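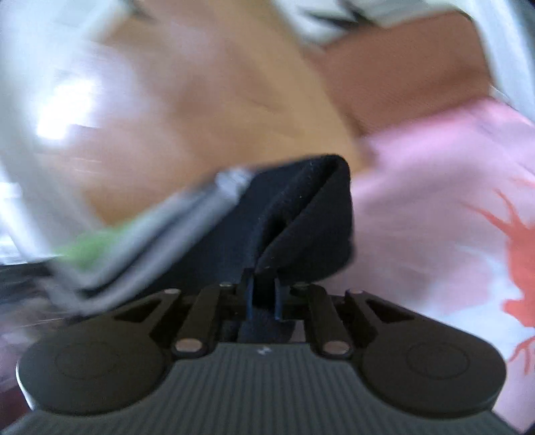

A fold of dark navy cloth with a soft, slightly fuzzy knit texture

Knitted fabric is cloth made from loops of yarn drawn through one another, in contrast to woven fabric, in which two sets of threads cross at right angles. The loops can open and close under tension, so knitted cloth stretches more readily than most woven cloth of similar weight. It is widely used for jumpers, socks, underwear, T-shirts and blankets.

Structure
A row of loops running across the fabric is called a course, and a column running along it is called a wale. In weft knitting the yarn travels across the width, and a single yarn can form the whole piece. In warp knitting each yarn follows a zigzag path along the length. Plain weft knits, also known as jersey, tend to curl at cut edges; rib knits lie flatter and are common at cuffs and collars.

Surface
Loose fibre ends give many knits a soft or hairy face. The effect may come from the yarn itself or from brushing, a finishing process in which wire-covered rollers raise the fibres. Rubbing in wear can tangle the ends into small balls, known as pills. Lint shows more clearly on navy and black cloth than on mid-toned shades.

Care
Washing instructions depend mainly on the fibre. Wool knits may felt if washed hot or with much agitation, while cotton knits can shrink in a tumble dryer. Heavy knitwear is usually dried flat and stored folded, as hanging can pull the shoulders out of shape.

See also
Jersey (fabric)
Pill (textile)
Warp knitting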